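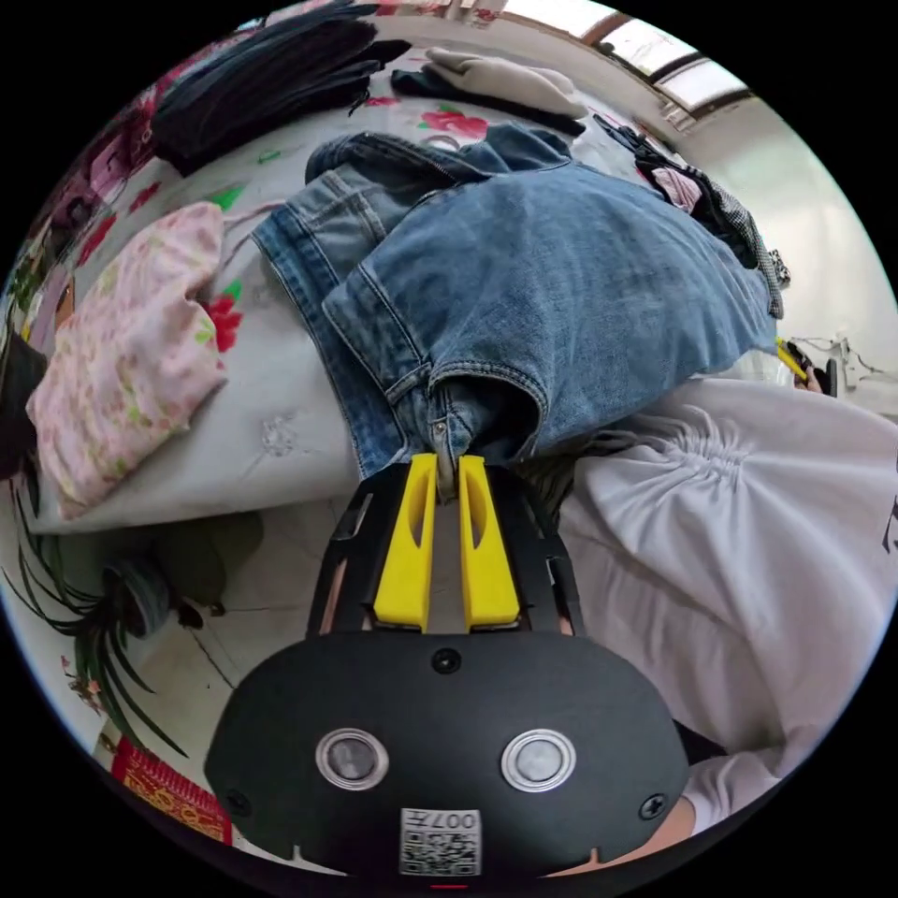 ## 01/08/2025: Hendatcombe open day, clothes folding

Back from the visit and getting this down before I lose it. Short version: we should go again, and we should bring our own jeans.

I'd pictured a hall with tables and lanyards. They run the manipulation part of the open day in a proper bedroom in the Stojanović house, with a real bed, flowery bedding and the sort of clothes pile I have at home (mine's worse). You take your shoes off, you squeeze in along the wall, and they just get on with it. I loved that! Took me a minute to stop admiring the curtains and look at the grippers.

The units are the hand-held Sanotance ones, black housing with yellow slotted fingers, the same layout as the two we've got on order. I had a go with one for 17 minutes. Notes from my own wrist:

- Lighter than I'd feared, but the weight sits forward, so you start to droop after a while.
- The fingers want an edge. Waistband, belt loop, hem, all good. The middle of a flat leg is hopeless, you just chase the fabric around.
- Denim is kinder than knits. Knits sag between the fingers and you never quite know what you're holding.
- Pinching near the button at the waistband gives you a nice stiff corner to lift from. I'd been going for the belt loop, which twists.

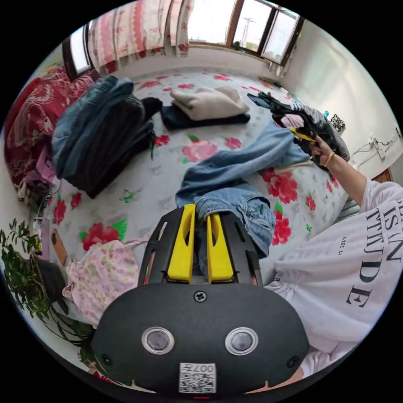
*Jeans across the quilt, yellow fingers up at the waistband end. Dark bundle in hand on the right.*

They're up to 223 folding runs on denim alone and want 3,000 across all garment types by December. I asked what counts as a finished run and got three different answers from three people, so that's one to pin down before we copy anybody's protocol. My vote is that the run ends when the fingers let go for the last time, even if the fold is ugly. Ugly folds are useful. We've been binning ours and I think that's a mistake.

Other thing I want to steal: the pile stays on the bed. Nothing gets tidied off to a clean patch of table. You've got dark tops heaped up behind the pair you're working on, and patterned bedding underneath, and whatever policy comes out of it had better cope. Our rig has a plain grey mat and I've been quite proud of that mat. Hmm.

They replay the runs on a Flendovar arm out in the garage. I only caught the tail end, on a tea towel, so no opinion yet. It was 30 degrees in there and I didn't linger.
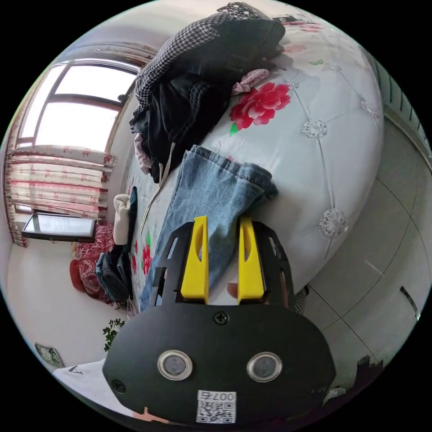 Azra Omerović reckons the bedding matters less than I'm making out, and that we'd learn more from changing who holds the gripper. She said, "Give it to five people and you'll get five ways of folding the same pair." Fair point. She'd also keep the mat.

To do:

- Email Hendatcombe about the end-of-run rule and ask for the written version
- Stop deleting the ugly folds (me, today)
- Bring in light and dark denim, at least one pair with a really stiff waistband
- Borrow a patterned duvet cover from somewhere
- Ask about a wrist strap before our two units ship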